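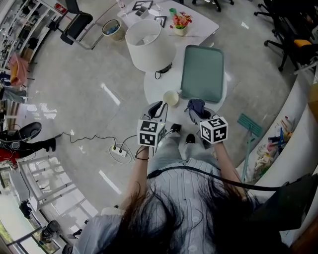 Wayne Greenwood wrote in to say that his gripper ate a dish towel, that he had pulled on the towel, and that he now owned two smaller dish towels and a gripper that would only close on one side. He wanted to know what he should have done. Almost anything else, Wayne, but let's go through it.

Cloth jams are the most common fault with these things and the least glamorous. A cup either gets picked up or gets dropped, and you know where you stand. Cloth goes in politely, folds over on itself, and works a corner back to where the jaw meets the slide. After that the jaw thinks it is closed, or thinks it isn't, and keeps squeezing to find out.

Getting cloth out of a stuck jaw

Cut the power first. I mean at the wall, or at the power strip if you can reach it without climbing over the furniture. The stop button on our old Diltorora unit held the jaws exactly where they were, with full force, and I spent a quarter of an hour one December evening arguing with it.

Wait for the motor to let go. Ours takes 14 seconds. Yours will have its own opinion, and the manual may even mention it.

Open the jaw by hand, slowly, using the release if there is one. If it won't move, stop. A plastic gear strips with a very small click and you will be hearing that click for weeks.

Back the cloth out the way it went in. Push a little, then ease, then push again. A wooden chopstick is good for coaxing a fold off the slide. A butter knife is good for scratching the slide.

Pick out the lint. Tweezers, a flashlight, and more patience than I have. Dark cloth is worst for this, as the fluff looks exactly like the grease it is sitting in.

Then run the jaw empty a few times before you trust it with anything. Carol Bloxham skipped this step and went straight to the good sugar bowl. She has asked me to say it was not that good a sugar bowl.

Keeping it from happening again

Flat cloth behaves better than crumpled cloth. Give it one fold and grab it well in from the hem. Loose threads get trimmed before, with scissors, and never during.

Turn the grip force down for fabric. The Flason we use now goes up to 200, in units the maker doesn't care to explain, and a towel needs nowhere near that. I had mine at 200 for a month on the theory that more was better. The tea towels from that month have waffle marks that don't iron out.

Clear the table. Anything with a cord is the real hazard: a cloth swings, the hem catches the cord, and over goes the lamp. Move lamps to the back or onto another table, and put cups where a sleeve can't get them.

Look down, too. Cables across a shiny floor are easy to miss when your eyes are on your hands. Tape them or run them along the wall.

Tie back long hair, and take off anything dangly at the wrist. A jaw that can hang on to a wet towel can hang on to you, and you'll want your other hand free for the plug.

If the jaw still sits crooked after all this, the pad has probably slipped. Stolludano sells replacements in packs of 2, which suits Wayne, who has so far ruined one.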